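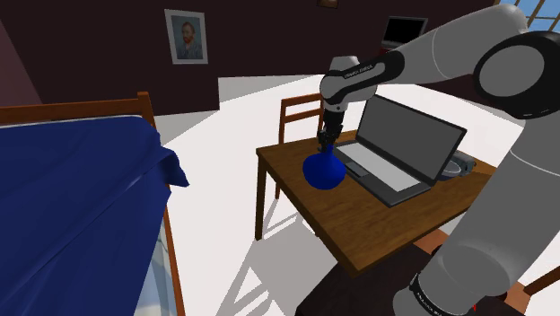

卧室一隅：木桌与蓝色花瓶

生活笔记 > 居室 > 切花与瓶器

首页 文章 分类 关于本站 留言

居室切花养护与瓶器管理办法（修订稿）

本站去年曾刊出一篇关于家庭切花的短文，篇幅有限，部分表述不够严谨，其后陆续收到读者来信，就换水、剪枝、瓶器清洗等事项提出询问。现将原文重新整理，补充本人迁入 Trokgate 公寓以来的记录，作为修订稿发布。原文同时撤下，以本稿为准。

需要事先说明，本人并非花艺从业人员，亦未接受过系统训练。文中所述均来自日常实践，以及与几位同好的书信往来。读者所在地区的水质、气候、花材供应情况各异，参照时应自行斟酌。

一、关于花材的来源

本人的花材主要购自 Hasdale 集市。该集市逢星期三开市，花贩多在清晨到货，上午九时以后，品相较好的花枝一般已被餐馆与旅店订走。居住较远而不便早起的读者，可与相熟的花贩约定留货，并于开市前一日告知所需品种。本人长期光顾的一处摊位由 Mbali Msimang 女士经营，她对当季花材的上市次序十分熟悉，本文中关于菊科花材的若干意见，即系采纳她的说法。

选购时应首先查看茎基。茎基颜色清爽、切口没有发黏者为宜；茎基发褐、有异味者，无论花头如何鲜艳，均不建议购买。其次查看叶片。叶片的衰败往往早于花头，商贩为求美观，常将下部叶片摘除，故应留意叶痕的新旧。花苞的开放程度则视用途而定。家中有客，可选半开者；自家观赏，以花苞紧实但已显色者较为经济。完全未显色的花苞，尤其是芍药与洋桔梗，带回家后未必能够开放，购买时须有所预备。

关于价格，本人认为不必一味求廉。六月间芍药集中上市，价格回落，单束 50 元即可购得品质尚可者；过季之后，同样的价钱所得花材往往已经过冷库久存，瓶插时间明显缩短。上一季度，本人用于切花的支出合计 188 元，其中多数为枝叶类材料。枝叶耐放，配以少量主花，观感并不逊色，适合预算有限的家庭参考。

二、关于运输与初步处理

花材购得之后，应尽快返家。途中忌日晒，忌风吹，忌将花头朝下挤压于购物袋内。本人习惯自备一块旧棉布，以清水浸湿后拧至不滴水，包裹茎基，外覆纸张。乘坐公共交通时，花束宜竖直抱持，既可避免碰损，亦不妨碍他人。

到家后的第一项工作为醒花。具体做法是：拆除捆扎物与包装，摘去水线以下的全部叶片，将茎基斜剪，置于深水中，移至阴凉处静置，待花叶舒展后再行插瓶。玫瑰类应一并除去外层受损的花瓣，去刺时用力须轻，避免撕伤表皮。绣球类吸水不足时，可将花头短暂浸入清水。木本枝条的茎基可纵向剪开，以增加吸水面积。旧时有捶裂茎基的做法，Anel Visser 在来信中指出，捶打易使组织糜烂，水质随之恶化，她试过之后已改用剪开的方式。本人比较两种做法后，同意她的意见，原文中关于捶打的段落因此删去。

剪刀应专用。厨房剪刀附着油脂，办公剪刀刃口多不够锋利，剪切时挤压茎内导管，均不适宜。本人现用的一把购自 Moodley 五金店，为普通园艺剪，使用至今只更换过一次弹簧。每次用毕，以清水冲洗，擦干，合刃收存。

三、关于瓶器的选择

瓶器的选择，历来议论较多，其中涉及趣味者不在本文讨论之列，仅就实用方面略述如下。

其一为瓶口。瓶口的宽窄决定花枝的数量与姿态。口窄者，少量花枝即可自立，无需借助花插或铁网，适合初学者与忙碌的家庭；口宽者，花枝易向四周倒伏，须增加枝叶支撑，或以透明胶带在瓶口贴成方格。部分读者来信称购买大口玻璃瓶后长期闲置，原因多在于此。

其二为瓶腹。瓶腹宽阔者储水量大，水温变化较缓，不易倾倒；但若瓶口又窄，清洗时便颇费工夫。购买前应设想手或毛刷能否伸入。本人早年购入的几件小口瓶，瓶底积垢无法去除，最终只能用来插放干枝。

其三为材质。透明玻璃便于观察水质，水浊即知应当更换；陶瓷不透光，外观稳重，但须养成按时换水的习惯，不可凭目测判断。未上釉的陶器可能渗水，放置于木制家具上时，应垫以托盘。金属器皿与某些保鲜剂接触后可能产生锈蚀，使用前应查阅说明。

其四为色彩。深色瓶器与浅色花材相配，较为稳妥；花材本身色彩浓烈者，宜用素色。上述仅为一般意见。Gizella Major 曾在信中表示，她家中仅有一件深绿旧瓶，四季花材皆插于其中，多年未觉不妥。本人对此深表认同。瓶器贵在常用，家庭购置不必求多。本人现有瓶器近 13 件，其中经常使用者不过 2 件，其余多在柜中，今后拟逐步转赠他人。

四、关于摆放位置

切花的摆放，应兼顾花材寿命与居住者的便利。

日照直射处不宜摆放。窗台看似理想，实则夏季升温迅速，花材失水亦快。空调出风口、暖气片、炉灶近旁同样不宜。水果散发的乙烯会加速花朵衰老，餐桌上若设有果盘，应与花瓶保持距离，香蕉与苹果尤须注意。

卧室摆花，有两点应当留意。一是气味。百合、晚香玉、风信子等香气浓郁，夜间门窗关闭时易引起不适，建议改置客厅，或于就寝前移出。二是花粉。百合的花药应在初开时摘除，以免花粉沾染床品；家中有人对花粉敏感者，宜改用枝叶或不散粉的品种。饲养猫只的家庭，则不应购入百合，此点并无通融余地。

书桌摆花，须防倾覆。带电设备与水同处一桌，应预留足够间距，瓶内水量亦不宜过满。本人的做法是将花瓶置于惯用手的另一侧，取放文件时不易碰触。换水一律在厨房或浴室进行，擦干瓶身后再放回桌面。此项规定于本人家中已施行较久，除一次因赶时间未予遵守而浸湿信纸外，尚无其他差错。

玄关与走廊空间狭窄，不宜摆放枝条横出的作品。Trokgate 公寓的公共走廊曾由住户轮流摆花，后因有人反映行李搬运不便，改为仅在信箱旁的矮柜上摆放。矮柜上的花由 Pieter Van der Merwe 先生打理至今，以本地野生禾草为主，颇具清雅之意。

五、关于换水与日常养护

换水是养护工作中最基本的一项，也是最易懈怠的一项。

夏季应每日换水，冬季可隔日进行。换水时应将旧水全部倒出，冲洗瓶内壁，不可仅添新水。茎基如有黏滑，应以流水洗净，并再次斜剪少许。水位视花材而定：茎部多汁、多绒毛者，如非洲菊、郁金香，宜浅水；木本枝条与绣球，宜深水；其余取中。

关于保鲜剂，市售产品使用方便，按说明配比即可，不宜自行加浓。家庭中流传的种种代用办法，如加糖、加醋、投入硬币等，本人曾逐一尝试，除糖与少量漂白剂并用时略见成效外，其余未能得出可靠结论。单独加糖而不抑菌，水质反而更快变坏，不予推荐。Sirnora 花材店随花附赠的小袋粉剂，本人亦曾使用，与清水勤换相比差别不大，读者可依个人习惯取舍。

已衰败的花朵应及时剪除，不使其影响余下花材。一束花中各品种的寿命不同，逐步撤减之后，剩余部分可移入较小的瓶中继续观赏。本人认为，一束花至后期仅余两枝时，其姿态往往较初插时更为耐看。此系个人偏好，谨录于此。

六、关于瓶器的清洗与收存

花材撤除后，瓶器应于当日清洗。残留的菌膜肉眼不易察觉，但会直接影响下一束花的寿命。一般情况下，以中性洗涤剂与长柄毛刷清洗即可。瓶底有水垢者，可注入稀释的白醋，静置一夜后冲净。口窄而毛刷无法伸入者，可放入少量生米与温水，以手掌封住瓶口，缓缓摇动。釉面有开片或描金装饰者，不宜使用酸性液体，亦不应放入洗碗机。

洗净的瓶器应倒置沥干，待内部完全干燥后再行收存。收存时瓶口向上，不可套叠。柜内宜铺软布，瓶与瓶之间留出空隙。有裂纹者应单独放置并作标记，避免误用盛水。

七、关于读者来信中的几项询问

关于切花能否过夜置于冰箱：家用冰箱内常存有果蔬，乙烯浓度较高，且空间狭小，花头易受挤压，一般不建议采用。炎热时节外出过夜，将花瓶移至浴室或朝北房间的地面，效果尚可。

关于弯颈的玫瑰是否可以挽救：若因吸水不畅所致，可用纸张将花头与茎部裹直，剪去茎基后浸入深水，部分可以恢复；若花颈已经变软变色，则应舍弃。

关于郁金香插瓶后继续伸长：此属正常现象。初插时应预留高度，或每次换水时适当剪短。有读者以针刺花茎以阻止生长，本人未曾试验，不作评论。

关于花枝的废弃：本人居住地允许将花枝投入厨余收集桶，捆扎用的铁丝与胶带须先行拆除。各地规定不同，应以当地要求为准。

关于是否接受瓶器寄赠：承蒙好意，本站一概不接受。本人柜中尚有待转赠者，已如前述。

本稿如有错漏，欢迎来信指正。来信请注明所用花材的品种与购入时的状态，以便查对。秋季花材的部分尚在整理，其中大丽花一节因缺少足够记录，暂不收入，待下一季补齐后另行刊出。

近期文章

木制桌面水渍的处理
旧棉布的裁剪与再利用
Hasdale 集市春季见闻
公寓北向房间的耐阴植物
园艺剪弹簧更换记录
关于本站来信回复时间的说明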